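Programmer's Diary: Ludov Repertory Cinema

Aug 13, 2026

The autumn schedule was closed this morning, with one exception noted further down. The season will consist of 15 features, of which four are war pictures made between the end of the silent period and the early 1950s. The remainder are comedies and family dramas carried over from the plan approved in July.

The war pictures took up most of the day. Two of the four are home front stories, and the office had received a request that they be shown on separate weekends. The request was considered and declined. The home front films are short, and each gains from being seen close to the other. They will run as a double bill with a fifteen-minute interval. Patrons who wish to attend only the second film may enter during the interval at the reduced price.

Program notes were then reviewed. The draft for the submarine film gave away the death of the first officer in its second sentence and has been returned to the writer. House practice is that notes may describe the opening situation and the main players, and nothing that happens after the first reel. The draft for the hospital ship film was accepted with small changes. Its closing paragraph on the director's earlier work has been moved to the website, where there is more room. 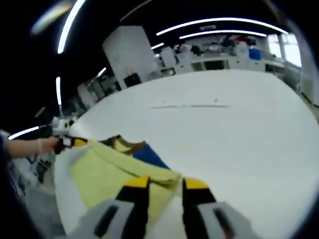
Pale yellow-green garment on the white tabletop.

Leen Hamdan reported on prints at eleven. Five of the six titles being shown on film have been confirmed by the lending archive. The sixth, the desert picture, has been inspected and found to have shrinkage in reels three and four. The archive will not release it for a changeover booth. A digital copy is available from Khalaf, and the license terms were received by email before noon. They are acceptable except for the clause on advance payment, to which a reply was sent.

The desert picture therefore remains the open item. If the terms are not settled by the time the brochure goes to press, the slot will be filled by the convoy film, which the cinema last showed to a good house and for which a print is already held.

Attendance for the summer season was entered in the ledger: 1,547 admissions, with the Narnano comedies accounting for the larger share of the weekday figures. Late shows were weak throughout. The autumn schedule has no screening that begins after nine in the evening. 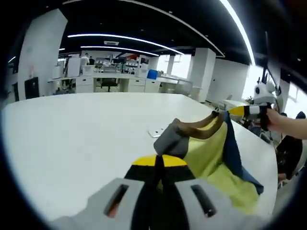
The subtitling question was also settled. The French resistance drama will be shown with the older subtitles, which leave several of the radio messages untranslated. The newer set is more complete but contains errors in rank and place names. A printed sheet giving the radio messages in English will be placed at the door.

Flonex sent its quotation for the replacement lamp and the annual service of the sound rack. The lamp was approved. The service was held over until the second projector has been looked at, as one visit should cover both.

Remaining for tomorrow: running times for the double bill, the corrected submarine note, and a reply to the school that asked for a morning showing of the convoy film.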